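Cindton to buy nine two-arm benches for hand tool kitting after planning trial

Share 4 | Comments 9

Cindton will buy nine tabletop robot workcells for its hand tool kitting and returns work, the company said in November. The purchase is spread over two budget years, with four benches in the first order and five in the second.

The decision comes out of a planning trial run with Grakine, which builds the benches, and Odukoya, which was hired to work out the full cost of owning them. Each bench has two arms fixed to a rail along the front edge of the table, with a gripper on each arm. The work is sorting pliers into a tray or bin and keeping cases, tape measures and other tools within reach on the same surface.

"We wanted to know what we were paying for before we signed," said Chidubem Danladi, head of equipment planning at Cindton. "The price of the arms is easy to get. The price of the frame, the rail, the cabling, the spare fingers and the hours to set it all up took us a lot longer to pin down."

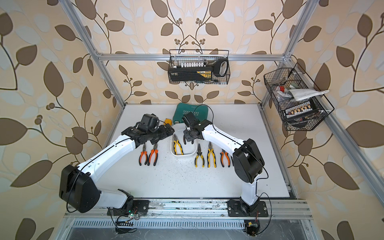
What the budget covers

Odukoya's costing lists 257 separate items for each bench, from the aluminum extrusion down to corner brackets and wire baskets. Cindton has grouped them under four headings: arms and grippers, frame and table, wiring and controls, and labour for setup. Spare gripper fingers are budgeted as a yearly supply and will not come out of the repair fund.

The frames use standard extrusion so that shelves, walls and baskets can be moved without ordering new parts. Table boards are treated as a wear item. They pick up scuffs quickly when steel tools are set down on them all day, and the plan allows for a replacement board on every bench once a year.

Containers were a smaller line but took up a fair bit of the discussion. Plastholm will supply the bins and trays in white plastic, in a shallow style for tools lying flat and a deeper one for tools stored upright. Cindton has ordered 1000 pieces to cover all nine benches and the storage racks beside them. 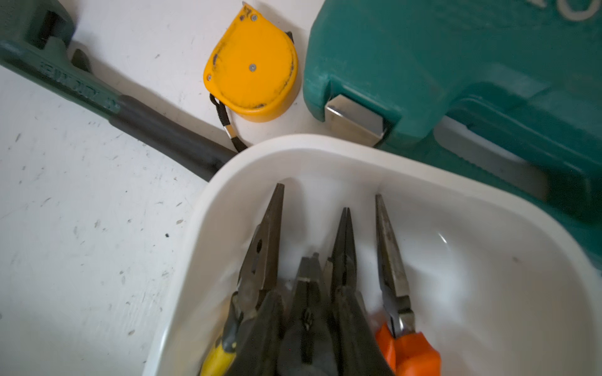

The tools themselves were chosen to match what comes through the returns counter, so the mix includes worn pliers with different jaw shapes and grip colours. Danladi said a bench that handles only new stock would not have been much help in setting a budget. "Returns are where our labour hours go. If the equipment can't deal with a rusty pair of needle-nose pliers, we need to know that at the quoting stage."

Staff now on the kitting line will be trained to load the benches, change gripper fingers and clear a stopped arm. Training hours are included in the first-year figure. No jobs are being cut under the plan.

Grakine will deliver the first four benches together. The second order depends on a review of running costs, with Odukoya checking power use, spare parts and downtime against the original estimate — the same 257-item list will be used so the numbers can be compared line by line.

Cindton repairs, packs and distributes hand tools for trade customers. Media questions can be sent to the equipment planning office, attention Chidubem Danladi.

Share this release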